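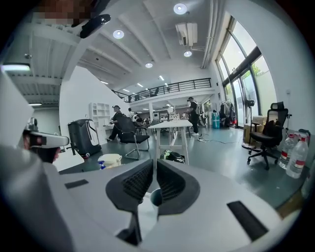

Subject: Re: Trallis hand-held gripper kit – anyone bought one?

We took two of the kits in May, through Satano, and have used them most days. The price was 2,203 each with the headset and the backpack, plus carriage. Bustamante quoted us nearer 3,000 for the same parts, but that included a day's training.

> Has anyone on the list used the Trallis kit for more than a
> demo? We are choosing between it and the Prosent one. I would
> like to know how long the battery lasts and whether the finger
> pads wear out. The brochure says nothing about either.

Battery: around 70 minutes with the headset on, a bit less if you also stream. Buy a second one.

Pads: the black mesh ones grip well on card, cloth and most plastics. Ours began to lift at the tips after a few weeks. Spare pads come in packs of 20 and you can change a pair with a small screwdriver. Glossy bottles still slip if you take them near the cap.

The backpack is fine standing up but knocks into things when you turn round between tables, so leave more floor than you think. We also had tracking drop out near big windows in the late afternoon – blinds cured most of it.

I have only tried the Prosent for an hour. It is lighter, and the fingers open wider, but the trigger felt stiff to me. Satano will lend either for a week if you pay the carriage.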